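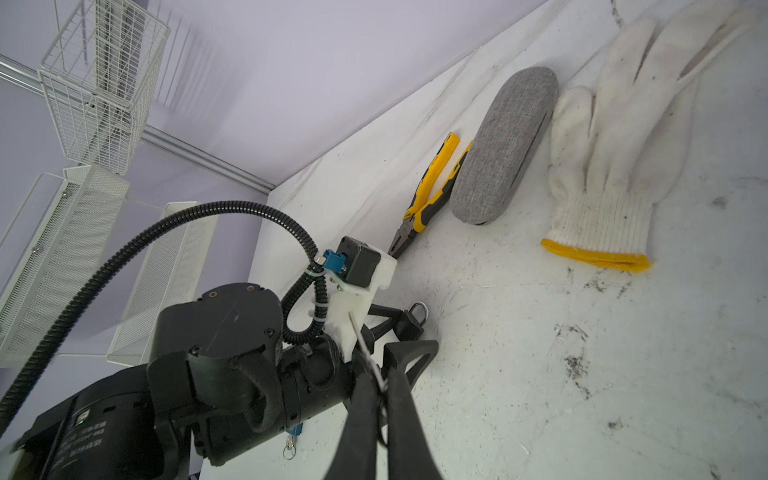 A reader wrote in to say the last bus out of Vurnitz has been leaving too early for as long as she's lived in Grendanero, and that she'd believe in a later one when she was sitting on it. Well, get your coat, because the 32 is getting a late run! It starts in December, and I've had the new timetable stuck to my fridge since it came out.

If you don't ride the 32, a quick catch-up. It goes from the station in Vurnitz, out past the Guvow mill, through Preda and up the hill to Grendanero. At the moment the last one pulls out at 8:50 in the evening, which sounds fine until you work the late shift, or take an evening class, or go to a movie with a long ending. Miss it and you're calling your brother-in-law or paying for a cab (I've done both, and the cab was cheaper in the long run).

From December there will be a bus at 10:15 and another at 11:30. The early evening ones stay where they are. The fare stays the same too, and monthly passes are good on the late buses with no extra charge, which I asked about twice to be sure.
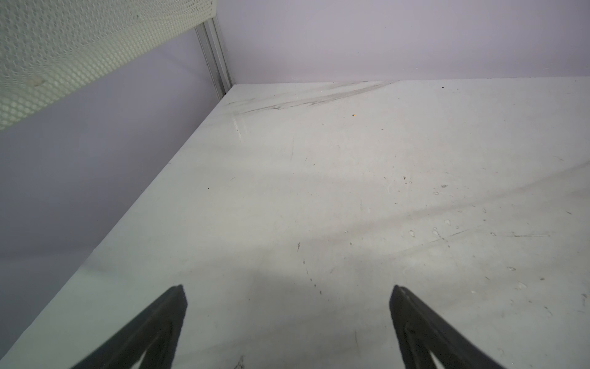 Pale tabletop and lavender wall, with two black gripper fingers.

The push for this began with a petition that sat next to the register at the Preda bakery all spring. It ended up with 157 names on it, and mine is near the top in terrible handwriting because I was holding a loaf at the time. The bus company said back then that it would look at the numbers, and I figured that was the end of it. Then in the summer they sent people out with clipboards to ask riders when they'd travel if they could, and now we have a timetable.

There is a catch, though it's a small one. The late buses will skip four stops between the mill and Preda, all of them on the lower road. The company says hardly anyone gets off there after dark, and I can believe that, but if you're one of the people who does, you'll have a walk from the Preda church. A woman ahead of me in line at the station was pretty sore about it, and I can't blame her. There's no sidewalk on the first stretch of that road and the streetlights are far apart.

I asked at the ticket window if the stops could be added back, and was told the route will be looked at again after the winter. Comments can go in the box by the window or through the form on the company's site. I'd use the box – the form logged me out halfway through.

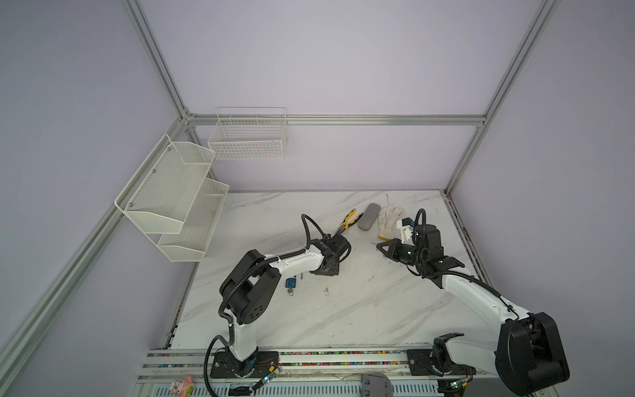

Two white robot arms on a marble-patterned tabletop.

The ride up to Grendanero takes almost 40 minutes during the day, with all the stopping and the traffic light at the mill that never seems to be green. The late runs are down for quite a bit less than that. I'll be on the 11:30 the first night it goes, partly to see if it keeps to time on the hill and partly because I've never once come home on a bus at that hour and I'm kind of excited about it.

One more thing for people who drive down and park at the station. The lot will keep its current closing time for now, so if you leave your car there and come back on a late bus, you may find the gate shut. The side street behind the post office is free after six, but it fills up fast when there's a game on.

Paper timetables are at the station window and at the bakery in Preda, next to where the petition used to be. They're the green ones. The yellow ones are the old schedule, and there was still a big stack of those when I stopped in, so check before you stick one on your own fridge.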